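**Undix Two-Arm Table Station**

Built for the jobs at the end of a shift that everyone agrees are important and then walks away from. Two arms on one front rail, walls on three sides, and a marble-pattern top that looks nicer than our break room. 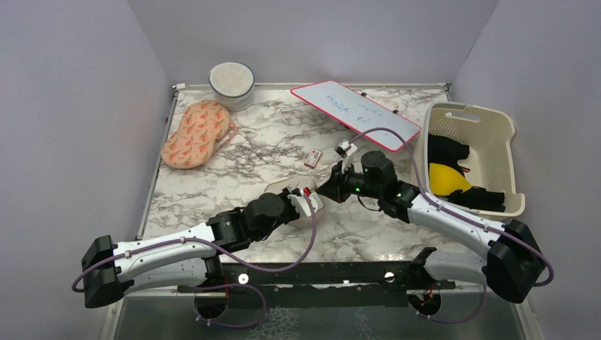 The Undix handles mixed small stuff: cloths, tubs, a whiteboard, whatever got left out. It is slower than a person and has never once sighed about it.

Athina Karagiannis runs returns at Vasilakis in Tekville, where 22 people used to take turns clearing tables. Her crew now does the checking and the odd calls. "I thought they'd miss it," she says. "They did not." The Thursday rota is gone — so is the arguing over it.

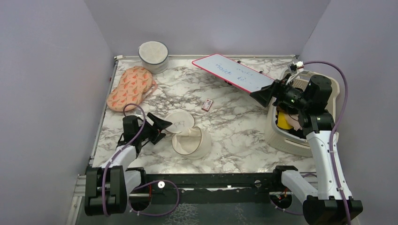

Plan on nearly 2 weeks before people stop standing around to watch. Someone still has to decide what counts as trash.

- Rental: $299 a week
- Setup visit: $200
- Delivery: from our Zamamwood shop
- Coffee for the installer: up to you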